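Open Day at the Zerine Gear Works, Stastport

The Zerine works opens its doors to the public once a year, and in October 2024 I went along for the first time. I have walked past the building for years on the way to the ferry landing and never known much beyond the name over the gate. The visit was free, but you had to sign up for a time slot ahead, and when I looked in August the morning slots were already gone. I took an afternoon one.

Zerine makes small metal gears and the plates and housings they sit in. The parts go into other companies' products, mostly things like feed mechanisms, label printers, and hand-cranked equipment. You would not find the Zerine name on anything in a store. The company employs 300 people across two sites. The Stastport site does the cutting, finishing, and assembly, and the other one, in Maglaya, handles castings and the larger parts. Only Stastport takes part in the open day.

Getting there

The number 14 bus stops across the road from the gate. There is parking in the yard, but half of it was roped off for the food stand and the sign-in tent, so people were leaving cars along the street. At the tent you got a sticker with your group letter, a pair of safety glasses, and foam earplugs in a paper packet. Open-toed shoes were not allowed past the first door. A couple in front of me had to go back to their car and change.

Groups left every half hour. Ours was a mix of families, a few older men who seemed to know the trade, and students from the technical college. The guide was a woman from the finishing department who had never done the tour before this year and told us so at the start. She had a small speaker clipped to her belt, which helped in the louder rooms.

Stock room

The first stop was the stock room, where the bar and plate arrive. Bar is stored lying flat on long racks, and the ends are painted in different colors so that the grades do not get mixed up. The guide passed around short offcuts of steel, brass, and aluminum so we could compare the weight. The plate stands on edge in slots like records in a crate. It comes in with a thin plastic film on one side, and the film stays on as long as possible because the surface marks easily.

Someone asked how much of the metal ends up as waste. The answer was that it depends on the part, and that with gears a good deal of the bar becomes chips. The chips are sorted by metal, spun to get the oil out, and sold back. We saw the bins for this later in the yard, each with a lid and a painted stripe matching the colors on the bar ends.

Cutting floor

The cutting floor is the biggest room and the loudest. The gear blanks are turned first, which gives them the right outside diameter and the hole through the middle. Then they go to the hobbing machines, where a cutter shaped something like a coarse screw turns against the blank and forms the teeth all the way around. I had assumed that teeth were cut one at a time. That is still done on an older machine in the corner, used for repairs and short orders, and we watched it work through part of a wheel. It is slow, and the whole group stood at the rail watching it for longer than we watched anything else.

The hobbing machines are enclosed, so there is less to see. Oil runs down the inside of the window and the work goes on behind it. A screen on the side of each machine shows the order number and the time left. The smell of cutting oil is strong in there and stayed on my jacket until I washed it.

After cutting, the gears have a thin ragged edge of metal along the teeth, called a burr. Most of the small ones are tumbled in tubs with ceramic stones to take it off. The guide let the children reach into a tub that was switched off and pick out a stone each to keep. They are little gray triangles. One of the older men in the group asked for one as well and got it.

Plate and finishing

The next room was quieter, and we could take the earplugs out. The plates are cut to shape and the openings are made before the surface is brushed. Brushing is done with a wide abrasive belt, and it leaves fine lines in the metal. The guide explained that customers care about this more than you would expect, even on parts that end up inside a cover where no one will ever look at them. Some orders call for the lines to run the long way on every plate, and a plate fed in crooked has to go back through.

She also talked about the large round cutouts. They can save weight, let a shaft or a bundle of wire pass through, or give someone room to reach in with a tool. The inside edge is always smoothed, and she ran her thumb around one to make the point. We were invited to do the same with a finished sample. An unfinished one was on the bench beside it, with a strip of red tape across it and a note saying not to touch.

Mounting

From there we went into the assembly area, which I found the most interesting part of the afternoon. Gears and plates come together here. A spur gear is the plainest kind, with straight teeth on the outside and a bore through the middle for a shaft or pin. The ones we were shown were small, and it is easy to see how a tray of them could go missing under a bench.

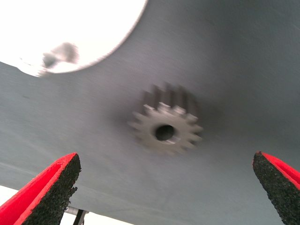
Small spur gear on a brushed gray plate, with part of a large round opening at upper left.

The guide went over the things that can go wrong at this stage. If two gears sit too close together, they bind and wear out early. If they are too far apart, there is slack between the teeth and the mechanism rattles. The distance is set by where the holes are made in the plate, so by the time the parts reach the assembly benches it is too late to change it. What the assemblers can do is check that each gear turns freely and sits square, and pull anything that does not.

There was a practice bench for visitors, with oversized gears and a board with pegs. The task was to connect a crank on one side to a pointer on the other and have the pointer turn the same way as the crank. It took me 3 tries. With two gears meshed directly, the second turns the opposite way, so you need one more in between, and I kept ending up with an even number. A girl next to me had hers working before I had read the card.

Inspection

The last room on the tour is kept at a steady temperature and you go in through 2 doors, one of which has to close before the other opens. Only half the group could fit at once. Samples from each batch are measured here, and the results are stored with the order. One instrument rolls a finished gear against a master gear of known accuracy and draws a line on a chart. A good gear gives a gentle wave. The guide had a chart from a bad one pinned up next to it, with a sharp spike where a single tooth had been nicked.

I would have liked more time in this room. We had a few minutes before the other half of the group needed to come in, and there were drawers of master gears, each in its own cut foam, that we did not get to look at. If you are going mainly for the measuring side, ask at the tent. There is apparently a separate talk on it, but it was full by the time I heard about it.

The yard and the display

After the tour you are free to stay in the yard. The food stand was run by Ristetti, the bakery from the harbor end of town, and sold coffee, filled rolls, and a flat onion bread that was gone when I went back for a second piece. The line moved slowly because there was one card reader. Bring cash if you go.

Along the wall by the loading door there was a display of old products and catalogs. The earliest items were clock and meter parts. I liked the catalogs best, with every gear drawn full size in ink and the prices listed underneath. There was also a hand-operated tooth cutter with a wooden base, and a row of worn-out gears sent back by customers, some with the teeth rubbed down almost to points.

A table by the exit had information on apprenticeships. The students from our group were still there when I left, asking about shift times.

Practical notes

Sign-up opens in late summer on the company's website, and the morning slots fill first. The tour takes an hour and a half, all of it standing, with nowhere to sit until you are back in the yard. The route is step-free except for the walkway over the cutting floor, and there is a way around at ground level if you tell the guide at the start. Children have to be old enough to keep the glasses on. Photos are allowed in most rooms but not in inspection, and they ask you not to photograph the order screens.

Wear shoes with a decent sole. The floor is kept clean, but there is oil in the cutting room and I picked a curl of steel out of my heel when I got home.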